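Subject: Re: Ostorau arm kit on front loaders: door handling and the Cilier hand
Date: 09/02/2026
List: laundry-automation

Replying to the thread on the Ostorau kit, as we have now had it on trial long enough to say something useful. Quoted text is trimmed to the parts I can answer.

> We are looking at the Ostorau single-arm kit for a small
> service laundry (domestic-size machines, no industrial
> plant). The sales sheet says it will "open, load and close"
> any front loader with a round door. Two questions:
>
> 1. Is the Cilier multi-finger hand worth the extra over the
> standard two-jaw one?
> 2. How does it cope with a door that has swung fully open?
> Our present set-up loses the edge of the door and stops.
>
> Also interested in whether the Gronow planner licence is
> needed or whether the bundled software will do.

Short version: yes to the hand, a qualified yes to the door, and the bundled software will do for one machine but not for a row.

Our unit came with firmware 11 and was updated once during the trial. All figures below are from after the update. We logged 1,344 door cycles, a cycle being one opening and one closing, with or without a load. Of those, 33 ended in a stop that needed a person. The logs put most of the stops at closing. Opening is the easier half, as the release button is at a fixed point on the door ring and the arm only has to find it once per session.

On question 2. The arm approaches an open door from the front and low down, then turns the wrist so that the fingers meet the near edge of the disc. With the two-jaw hand we had to teach the contact point to within a few millimetres or it slid off the curve of the glass. The Cilier hand spreads its fingers before contact and tolerates a much poorer estimate.

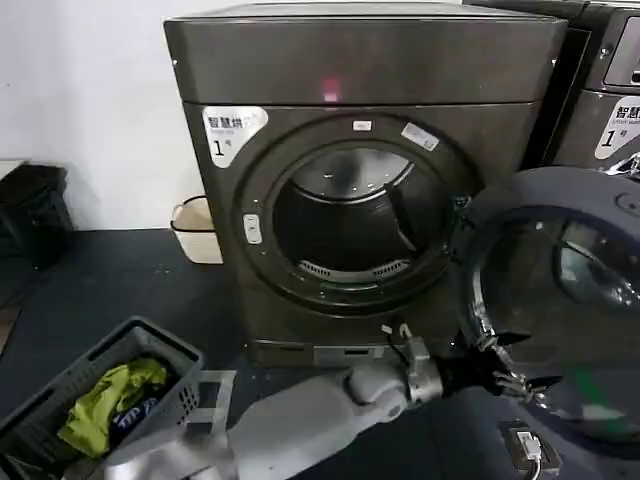 Cilier hand at the near edge of an open dryer door, fingers spread. Wash basket to the left of the arm.

Points to watch when you set up a door like this one:

The glass bulges outward and throws reflections. The depth estimate on the glass itself is close to useless under overhead lighting. Mask the window out in the door template and let it fit to the outer edge and the inner rim. The manual mentions this in an appendix, where it is easily missed.

The latch hardware is on the same side as the approach. Set the keep-out zone around it before the first powered run. Ours shipped with the zone at zero. We had one finger tip caught and replaced it from the spares bag, which took a few minutes with the supplied key.

Identical machines side by side confuse the bundled software. It matches on the label and the door ring, and if a second machine of the same style is in view it will sometimes fix on that one. Numbered labels did not help us, as the matcher does not read the numeral. You can crop the search area by hand, but the crop is lost at each restart. I reported this to Ostorau and was told it is "known". The Gronow planner holds a map of the row and does not have the fault. If you have only one dryer, save your money.

Baskets. The kit expects the basket at a taught position on the floor. It will accept a shift of a hand's width or so, and some rotation. Beyond that it asks for help. Grey plastic on a dark floor was found reliably. Dark fabric in the basket was less so — navy items were left behind more often than anything else, and we ended up adding a lamp at floor level. Bright items gave no trouble.

Cables. Keep them out of the sweep of the base. This is in the manual, but the sweep drawn there is for the short column. With the tall column it is noticeably wider on the right.

On price, we paid 346 extra for the Cilier hand, without tax, as part of a bundle. I do not know whether that is still on offer. The fingers come under the hand's own warranty and not that of the arm, so ask for both documents.

We also had the Zirker kit in for a shorter period last September. It has the better emergency stop and a much quieter arm, but only the two-jaw hand, and it would not attempt a fully open door at all. It reported the door as absent. Zirker may have changed this since.

Not tested: washers with a rubber seal, doors hinged on the left, stacked machines. If anyone has the left-hinged case working on the bundled software I would like to see the template file.

I can post our own template and the keep-out values if the list accepts attachments of that size.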